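Sunday, and the arm faulted again. Third run in a row it quit over the Dell, same spot, same message: force limit, axis locked, please reset. So I reset. 12 good memory pulls on the bench jig, then it gets near a real case and chokes.
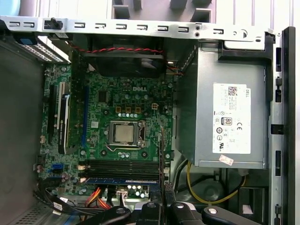

Wrist cam, over the board. CPU cooler off, graphics card still in.

My first guess was the cables. Plustivero ships the wrist with a 60 newton limit and I never touched it, figured that was plenty. But the Morkard log says the spike comes before the fingers reach a slot, at line 1,232, every time. Nothing to hit there. So either teh sensor is drifting or my zero is junk.

Re-zeroed twice. No change. Swapped the sensor cable — no change. Dropped the speed to 400 and it got a bit further, then locked up with the fingers down in the case, and I had to back it out by hand with the power off. Don't love that.
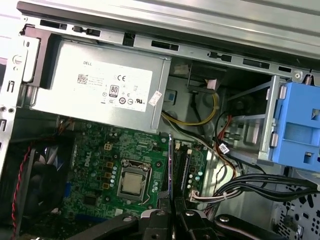
Fingers by the memory slots, drive cage on the right.

Going to try the old Draketti firmware tonight. If that dosen't do it the sensor goes back.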